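Notes from the Repair Room, May 2024

Well, what a spring it has been at the Nutberg Repair Room! We opened the doors again in March after the roof was seen to, and I think we had all forgotten how much stuff people keep in the backs of their cupboards, waiting for somebody to have a look at it. Lamps, toasters, a music box that played half a tune, and more wheeled shopping bags than you would believe (if you have one with a wobbly wheel, do bring it along, we have got rather good at them).

The big news is that the sewing corner has moved. It used to be squashed in beside the kettle, and more than one hem went home with a splash of tea on it, so it now has the long table under the window where the light is so much kinder to tired eyes. The Marnodport group very generously passed on 3 sewing machines when they changed premises, and two of them run beautifully. The other one is sulking, but we have not given up on it yet.
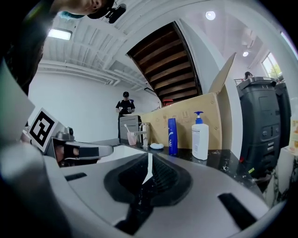 Plenty of you have asked what we can and can't mend, and I'm sorry the old list on the noticeboard had grown so muddled. Broadly, if you can carry it in on your own, we will have a go. Plastic is the thing we are asked about most, and it does depend on the sort and on where it has broken. Smooth grey casing with curves to it, as in the photo, is a pig to glue neatly along a crack, whereas a flat panel will often go back together so you'd hardly know. Please bring all the bits, even the tiny ones – a sandwich bag is perfect – and any screws you have saved. We still can't take microwaves or anything that runs on gas.

We have also started a shelf for spare parts. Simanjuntak, the hardware shop by the bridge, has given us a box of odd knobs, hinges and castors, and you are welcome to rummage. A donation in the tin is lovely but please don't worry if you are short this month.

Several of you wanted to know about the trip to the Flultusa tool museum. It is going ahead, the coach is booked, and there are 9 seats left as I write. The tea room there does a very good cheese scone, or it did when I last went. Put your name on the sheet by the door, and do say if you need a seat near the front.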